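Feltari Returns Desk: progress report to Balaskas, 10/22/20

The two-arm cell at Premdale is now on trial with umbrellas.

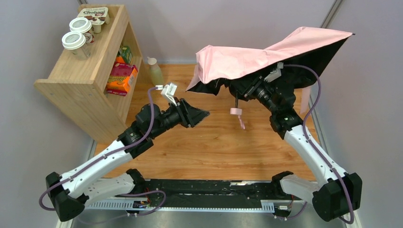 Reading time: 2 minutes

The shelf of groceries stays in the cell between runs. Melina Kokkinos and Iason Katsaros used to handle every return by hand. They now spend nearly 20 hours a week setting up and checking the arms, and 17 on the desk.

One arm can hold a pink item while the other waits open.

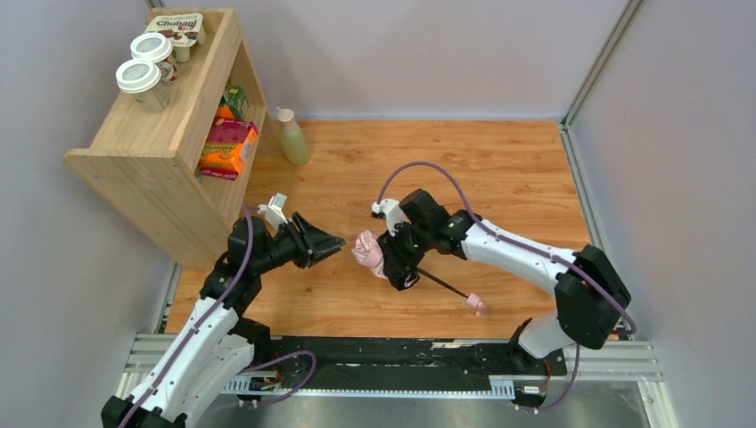 Staff changes

Both have asked for training before the Canside cell opens.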